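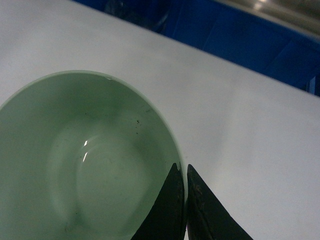 What should a site do with a piece of tableware that has a small chip in the rim, when the robot is able to pick it up and place it without difficulty?

Remove it from the handling stream and record it. Whether the gripper can hold a damaged article has no bearing on whether the article should be handled, and the written procedure ought to treat these as separate matters.

The above is the wording proposed for Section 5 of our handling practice at the Bestusville site. Comments are invited before the text goes to the plant for approval in April. The draft also covers the condition of gripper fingers, the marking of bins, and the points at which an operator may enter the cell. Members who run similar lines are asked to state what their own rules require.

Posted by Bestusville_Cells, January 18, 2021

Reply from Lodhi_Integration

We support the general direction, with one reservation. Section 5 as drafted applies to any chip, of any size. On our lines a strict reading would send a great many usable bowls to the reject bin, and operators would stop following the rule within a month. We suggest a size limit, measured at the rim, with a separate and stricter provision for cracks. Dark specks on an inner wall should be classed as a cleaning matter and handled elsewhere in the document.

Reply from Bestusville_Cells

The comment on specks is accepted and will be moved to the cleaning section. We do not accept the size limit at present. An operator standing at the line has no practical means of measuring a chip, and two operators will judge it differently.

On finger condition, the draft reads as follows: "Finger surfaces shall be examined at the start of each shift. Fingers showing chipped tips, exposed edges or loose material shall be withdrawn. Scuffing alone is not grounds for withdrawal, but shall be noted in the log." The table surface and the conveyor alongside it are to be examined at the same time, and any stain on the table is to be wiped or, if it will not come off, entered in the log so that the vision settings can be checked against it.

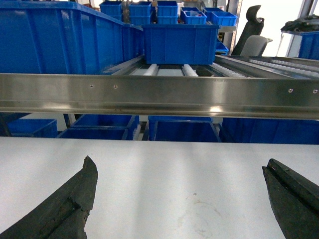
Bidard_Safety asked why the examination was tied to the shift and not to the number of cycles. A quiet shift and a busy one do not wear a finger equally, the reply went on, and at Bidard the interval is set at 300 picks of hard ware, after which the cell pauses and calls for a check. The reply also objected to the words "loose material," which in its view leave too much to the reader.

Reply from Jarkura_Ops

We tried a cycle count and gave it up. The pauses fell in the middle of crate changes, and staff began to clear the prompt without looking at the fingers. A check at the start of shift is done by a person who has been given time to do it. We would keep the draft wording and add a second check after any drop or collision.

We agree with Bidard on "loose material." It could be replaced by "material that can be lifted with a fingernail," which is what our own sheet says.

Reply from Bestusville_Cells

Both points are noted. The draft will keep the check at start of shift, add the check after a drop or collision, and allow a cycle count as an option where the controller supports it. The fingernail wording will be adopted.

The remaining item is bins. The draft requires that a bin within reach of the arm have one stated use only, and that the use be marked on the side facing the operator.
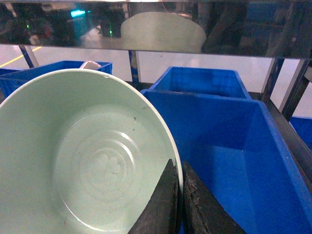
It further requires that the reject bin sit in a fixed position, so that a damaged article is never set down among accepted ware while someone decides what to do with it. Changing the position of any bin counts as a change to the cell, and the path must be run at reduced speed before normal work resumes. Floor marking is covered by the plant's own rules and is outside this document.

Reply from Lodhi_Integration

Running the path again for every bin that is moved seems excessive. Bins get nudged all day long. A tolerance is needed here even if you will not accept one for chips.

Reply from Bidard_Safety

We would oppose a tolerance unless the bins are held by stops. With stops fitted, the question largely goes away – a bin is either seated or it is not, and the operator can see which.

Reply from Bestusville_Cells

Stops will be added as a recommended measure, and the slow run will apply where they are absent. Lodhi is asked to send its proposed rim limit in writing, together with the method of measurement, so that it can be attached to the draft as a dissenting comment. Section 6, on operator entry, will be posted in a separate thread.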